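Vessel basin on a marble-topped table – seal the drain or not?
Lisley Home Forum > Bathrooms > Basins and faucets

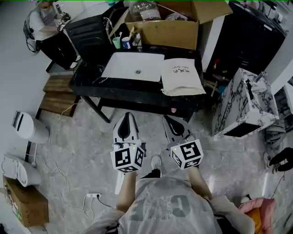
Does a basin that sits on top of a marble surface need sealant around the base? Run a thin bead of neutral-cure silicone under the rim and leave it 14 hours before using the faucet.

kuruc_fitter
Agree on neutral-cure. Acetic silicone can etch or stain marble, and on black it shows as a dull ring. My question is the drain. White rectangular basin, round drain in the center, black top on metal legs. Putty or gasket?

slatwork
Gasket. Plumber's putty leaches oil into stone.

tailpiece_3000
Only if the putty touches the stone. On a vessel basin the flange seats on ceramic. I have used putty on 3 of these and none has leaked or stained.

slatwork
The mounting nut is under the top. Oil migrates down the tailpiece. The Hokerico sheet for my basin says gasket only.

tailpiece_3000
Mine says either. Different sheet, presumably – check what came in the box.

kuruc_fitter
Gasket, then. Next point: the brass faucet goes at the back edge, behind the basin. Is a deck hole there safe in marble?

gritline
Diamond core bit, low speed, water the whole time. Keep two inches from the edge. I run mine at 500 rpm.

slatwork
Too fast for a polished top. I would stay under that and back the exit side with scrap wood.

gritline
Never had a blowout at 500. Backing is worth doing, though.

kuruc_fitter
Will drill with backing. Cups and the bottle come off the table first.

Comments (3)
dovetail_r: Used this in May. Gasket held.
pano: What about a resin top?
slatwork: Resin is fine with either.

Related threads
Clemomen drain gasket sizes
Setting a toilet on uneven stone tile
Metal table legs in a wet room – rust?
Last updated October 2024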